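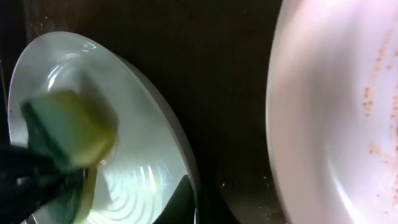 Washing dishes is the time when I listen to the radio, and the radio is how I learned most of my English. I want to write about this because a reader asked me in the comments which course I used. I used two courses, in fact, and I finished none of them. The rest came from a small radio on the kitchen shelf, a Skenar with a bent antenna, which I bought in the first month after I moved to Nekberg.

At that time I could read English quite well. I could read a contract, I could read a novel if it was not too old. But when the woman in the bakery asked me something simple, I heard only one long word. I smiled and said yes, and this is how I once came home with a cake for eight people.

The radio did not help in the beginning. I chose the news, as everybody advises, and the news was too fast and full of names. After the news came a program about gardens, and I left it on only because my hands were wet. The people who called the program spoke slowly and they were worried. Something was eating their beans. The man in the studio repeated every question before he answered it, so I heard each problem two times, with different words. After a few weeks I understood that "leggy" is a bad thing for a tomato plant and that people in this town have strong feelings about mulch.

I have no garden. I have a balcony where a chair fits if I fold it. But I never missed the program, Saturday morning at nine, and I started to keep a notebook for the words. I did not write the translation, only the sentence where I heard the word, as well as I could catch it. Many times I caught it wrong. For a whole spring I believed that a "harty perennial" had something to do with the heart, that it was a plant which you give to somebody you love. I still like my version more than hardy.

The notebook has 258 sentences now. I counted them last week when I was preparing this post, and I was a little disappointed, I thought it was more. Some pages have water spots and the ink went blue around them. The first sentences are very short: "Cut it back." "Give it a good soak." "You may have lost that one, I'm afraid." This last one I found very useful outside of gardens. I said it to a colleague about his umbrella and he laughed so much that we became friends.

What I like in radio is that it does not wait for me. In a lesson the teacher sees my face and stops, and this is kind, but in the street no one stops. With radio I lose a sentence and I must catch the next one. At first this made me nervous and I turned the volume higher, as if the problem was in my ears. Later I learned to let the lost sentence go - usually the meaning comes back by itself a minute after, in another form.

I tried podcasts too. A friend recommended one called Ogunleye, two hours of conversation about old buildings, and it is very good, but with a podcast I press the button and go back, and go back again, and then I am studying. When I am studying I get tired. Also I like that somebody else decides what I will hear. I would never choose a talk about drains, and the talk about drains was excellent.

Last year the garden program moved to the afternoon and got a new presenter. He is younger and he does not repeat the questions. I was angry for one month, I even wrote a letter to the station, which I did not send because I was not sure about the articles. Then I noticed that I understood the callers without the repeating. So perhaps he came at the right time for me, but I miss the old voice.

In autumn I want to begin with Finnish, because of the family on the Lemetti side, who speak around me at every dinner. I already found a station. For now I understand the time signal and the word for rain.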